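Search this unit Enter keywords

Week 4 notes: Finding work when you haven't got much of a résumé yet

Welcome back, everyone! Last time we got a bit carried away with the Gridmont job board (my fault, I do love a good job board), so these notes pick up where we ran out of time.

Start with the ad itself, and read it twice. The word "casual" in a retail ad tells you a great deal about your hours and very little about your chances of staying on, and I've known plenty of people who took a Christmas casual spot in November and were still there at tax time. Look for the shift pattern, the award or pay rate, and whether they want a cover letter. If they ask for one, write one, even if it's only four sentences.

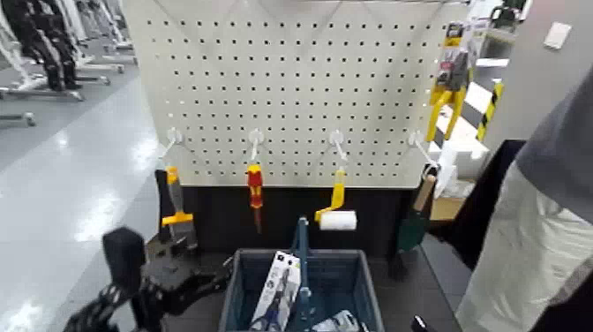
The second thing is keeping track. Last term's group sent out 85 applications between them and heard back on 47, and the people who coped best with the silence were the ones with a plain list on paper: employer, date sent, who they spoke to, when to ring again. A week is a fair wait before you ring. Ask for the hiring manager by name if you've got it, and have your availability written down in front of you, as minds do go blank on the phone!

For overnight work (Catgate and Kolovstead both advertise night fill in our reading pack), do sort out how you'll get home before you say yes to anything. The buses stop earlier than you'd think.

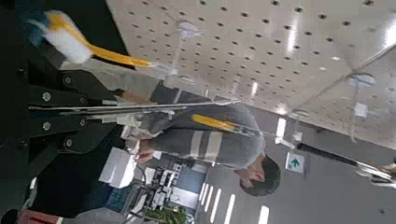
Trinity Doucet asked whether she should leave her babysitting off, seeing as it was all cash and for neighbours. Please don't leave it off! Put it under "Other experience", with the years and one line on what you were responsible for, and check that a neighbour is happy to be your referee.

For next week, bring one real ad and a draft letter to go with it, messy is fine.

3 comments 12 shares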